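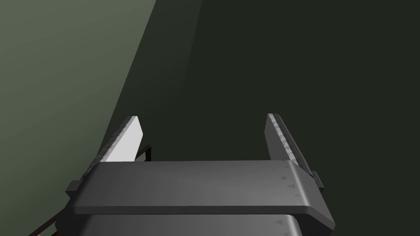 Simulated parallel-jaw gripper with its fingers apart, rendered for the Toketti handling system.

Toketti is a robotic handling system used by Calitz, a furniture rental and house clearance firm, to pick up small household items left on or in returned furniture. The work is rehearsed in computer simulation before it is tried on the floor of the returns depot at Heinonen.

Before Toketti, returned pieces were emptied by hand. Clerks worked in pairs, one lifting items out and the other writing them up. The depot handled 2787 returned pieces in the year before the change, and the job was known for sore backs and long evenings in August, when most leases end. 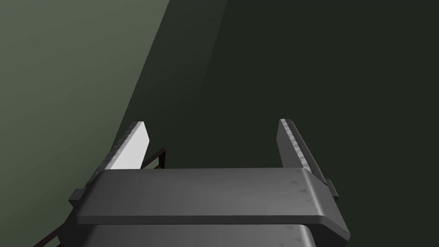 The system was planned by Niilo Lehtinen, a former shift lead at the depot, with software from Jament. Trial runs take place in simulated rooms, where a failed grasp costs nothing and can be repeated with the same starting layout. A set of 555 practice layouts was drawn up with help from the clerks — they knew which items tended to roll, stick or break.
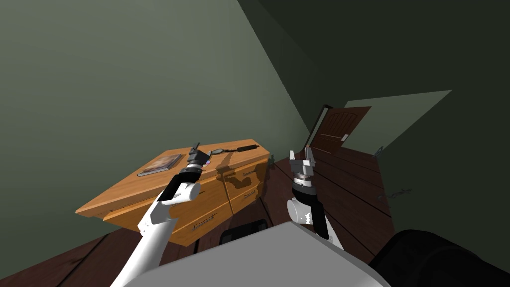

Four clerks moved from emptying furniture to checking the system's work. They review failed grasps, correct item records and take over when something is fragile. Pay stayed at the same grade at first, which led to complaints that the new duties called for more training. A higher grade was later agreed for those who had finished the Jament course.

Opinions at the depot remain mixed. Some clerks prefer the lighter work, while others say the review desk is lonelier — the pairs were split up when the shifts were redrawn. Upholstered pieces are still emptied by hand.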